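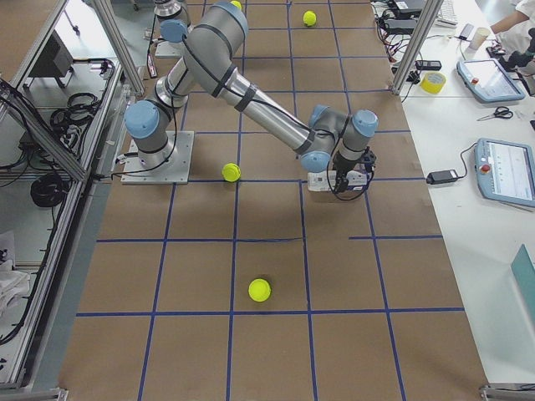 How to tape out a grid for tabletop ball games

We started playing this one in April, and it has been a favorite ever since! All you need is a table, a roll of blue painter's tape and a can of tennis balls. Brown paper over the top is lovely if you want to spare the finish.

Laying the lines

Run your long strips first, pressing from the middle outward, then add the cross strips. Ours never come out perfectly straight - a little kink here and there won't hurt the game one bit.
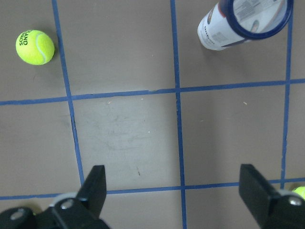 Setting out the balls

Give each ball a square of its own and let it settle before you let go. Hang on to the can, too, as it makes a nice big target (or goes back to being the place where the balls live). 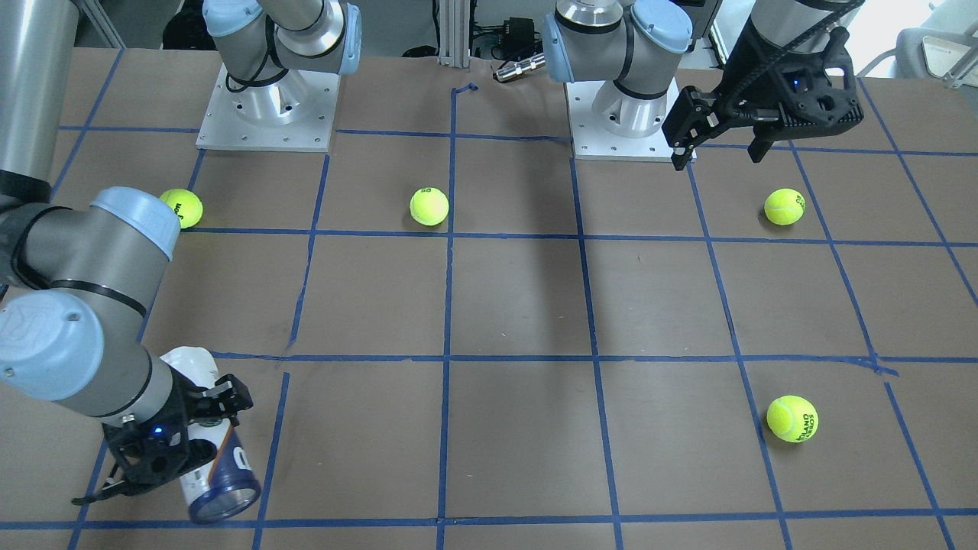

Four balls on the grid, with the can just above it.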